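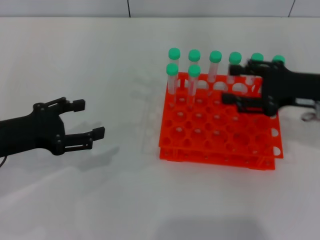
4.3 Calibrating the head camera to the two arms

Do this procedure after the first installation, and again each time the camera mount was loosened. It takes around 15 minutes.

1. Close all programs that use the arms. In Vallar, open Setup, then Hand-Eye.

2. Select the profile for your table. If you have no profile yet, load Tennant — it is the default one.

3. Set the exposure to 900. Automatic exposure must stay off during the complete procedure.

4. Press Collect. The left arm moves first, then the right arm. Wait until both show Ready.

5. Press Solve. The error for each arm must be under 2 pixels. If it is higher, delete the worst poses from the list and press Solve again.

6. Save the result. The planner reads the new file only after a restart.

Note: The depth filter can remove clear plastic from the point cloud. For tubes, turn on Cap Detection, so the grasp point is computed from the cap.

Caution: Keep your hands away from the table while Collect is running. The Stop button in the software is not an emergency stop.

If Solve ends with code 577, the camera and arm clocks do not agree. See section 4.5.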